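The trial license from Trutidska ran 30 days, and by the time she remembered it there were 7 left. She had signed up in September, when the plant was still talking about buying an assembly cell, and then the talk had stopped. Now it had started again. Her manager wanted a page on Clisine by morning, with a yes or a no at the bottom.

She made coffee and opened the program.

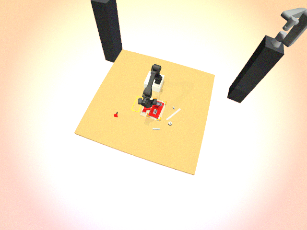 Clisine cost 1,048 dollars a seat. For that you got the simulator, a library of arms, and a help line in Talosach that closed before she got home from work. The rival package cost less and she had hated it. She typed that, then took it out. In the sample cell the black arm stood on its white pedestal with the gripper over the tray, and a long white strip lay off to the right among a few small pieces. She wrote that the parts were easy to tell apart. She wrote that the manual was poor.

Her father had done this kind of work by hand at Morgan, on the second shift, 60 units an hour. He used to come home and hold his fingers under the hot tap. She had asked him once if he would have wanted a machine to do it. He said he would have wanted the machine's chair, and she told him they didn't have chairs, and he went on eating.

She changed the view so that she was down between the gripper fingers.

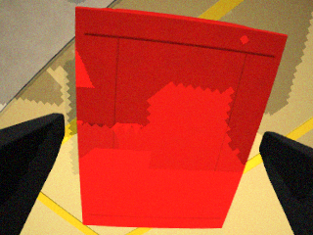

She thought he would have liked this part. He always put his face too close to things. At Morgan they had written him up for it, and he kept the slip in the drawer with the batteries.

She ran the cell again and let it go while she typed. Setup was slow. Support was slow. The view controls were good. She looked at the space at the bottom of the page for a while, and wrote yes, one seat, and sent it.

Then she called him, though it was late. He wanted to know what the thing was putting together. She said she hadn't checked.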